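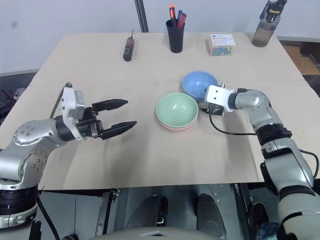

So are the robots taking anyone's job at Grovach? The packing crew has kept all its people, and what's changed is who does the dull bits.

I popped in after the firm's 26 or so months of hinting finally became a proper start on January 26, 2025. Two arms now share a table and practise on bowls, a green one stacked on a pink one and a blue one beside them. Jianguo Peng used to sort 400 pieces a shift by hand. Now he sets the table, watches the grippers and steps in when they fumble (he says his wrists are thrilled!). He does miss the chatter on the old line, mind you, and the training took longer than he'd been promised. The Traltedden site gets its own pair in March, and I'm told people there have questions about shifts.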